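We use cookies to remember your preferences and to count visits. By continuing to read you accept this. Accept | Manage settings

What the open day got right about slow robots

I went to the Stastelia open day in August expecting to be sold something. I have been to enough of these to know the pattern. There is a talk, a short routine on a stage, a round of applause and a table of branded pens. Stastelia had the pens. It also had a bench where two arms were handling dishes, and anyone could stand beside it for as long as they liked. I stayed for most of the afternoon and I think more companies should run their open days this way.

The day was split across two rooms. In the first, Alasdair Rankin gave the talk, which was mostly about funding and the next stage of the Jorby project. It ran 15 minutes over. I don't hold that against him, but by the end a fair part of the audience had drifted next door, where Mei Pruitt was looking after the dish bench and answering questions.

Dishes are a dull subject and that is the reason I like them as a test. Everyone in the room has washed up. No one needs an engineer to tell them what a good result looks like, or whether a plate has been put down too hard. When a company shows a robot sorting coloured blocks, the visitor has to take the company's word for how hard that is. With a bowl sitting inside another bowl, you already know in your fingers how you would get it out.

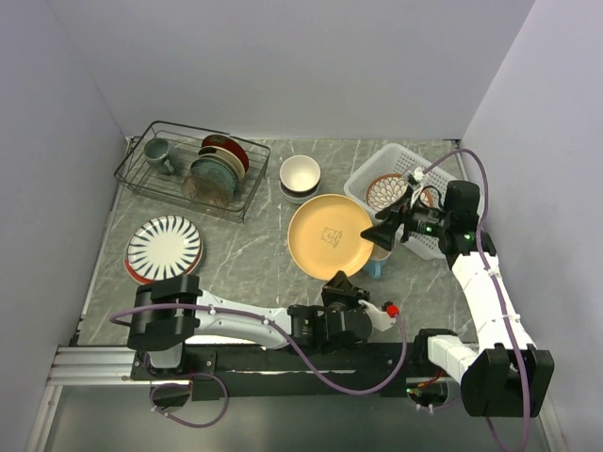 Page last changed: August, 4:10 pm

The crockery was a mixed lot, the sort of thing you'd bring home from an op shop. One large yellow plate had a bear-like animal drawn in the middle, and the children in the room took an interest in it straight away. When I arrived it was between the two grippers, lying partly over a light blue mug. There were plates on edge in a wire rack, bowls in a stack, and another plate in a white plastic basket. I was pleased to see that nothing matched. A set of identical white plates would have made a tidier display and told us much less.

Pruitt told us early on that the arms would fail while we were watching, and they did. One attempt at the yellow plate ended with the gripper closing on air. On another the plate slid a little way and stopped. She said so each time, in a normal voice, and the arms went back and tried again. A man near me asked what the success rate was. She said that of 152 attempts logged that week on flat plates, 14 had needed a person to step in, and that mugs were worse. She didn't have the mug number with her and offered to email it to him. I have no way of checking her figures, but it was the first time at one of these events that I'd heard a presenter volunteer the weaker half of a result.

I can see the argument against doing it this way. A colleague who was there thought the bench was a mistake. Her view is that the public judges a machine in the first minute, and that a family who watches an arm miss a plate will go home and say robots are useless. She pointed to the demonstration at Van Dusen last year, which was quick and polished and got a good write-up in the local paper.

I was at Van Dusen too. The routine lasted six minutes and every object was in a marked spot. When somebody asked whether they could move a cup, the answer was no. I left with no idea what the machine could do on an ordinary day, and I suspect the reporter left the same way. The write-up was favourable, but it was favourable about a performance.

The people who come to open days are also the people who will be asked to work next to this equipment, pay for it through their fees or rates, or vote on where it goes. Pirnis, the aged care provider in our area, has talked publicly about trying kitchen automation. Its staff deserve to see the misses before the contract is signed. A kitchen hand who has watched an arm take several tries at a plate will ask better questions than one who has seen a highlight reel. She'll want to know who clears up when something gets dropped, and whether her hours are being cut on the strength of a machine that still needs her.

I do have complaints. The bench had no sign explaining which movements were being guided by a person and which weren't. Pruitt answered that clearly when asked, but you had to ask, and most visitors didn't. I'd put it on a board in large letters. The room was also too small, and anyone in a wheelchair would have had trouble seeing over the row of people at the front. Rankin's talk could be cut in half and the time given to questions at the bench.

I'd also like to see visitors allowed to bring something from home. Let people turn up with their own chipped mug or awkward gravy boat and put it in the rack. Some of those would beat the machine completely. Pruitt said she'd be happy to try it if somebody else dealt with the breakages, and I have written to Stastelia to say I'll bring the dustpan.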